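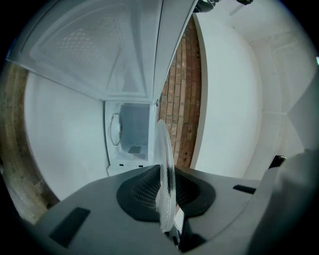

Writing the Abstract

Write the abstract after the paper is finished. Most journals set a limit of 300 words; check the submission page before drafting.

1. Copy one sentence from each main section into a blank file.
2. Rewrite each sentence so it can be read without the paper. Spell out short forms.
3. State the sample size and the main result as numbers – "1,256 responses", for example.
4. Remove citations, footnotes and references to tables.
5. Set the draft aside for 60 minutes, then read it aloud and cut repeated words.

Keywords go on a separate line under the abstract, in alphabetical order.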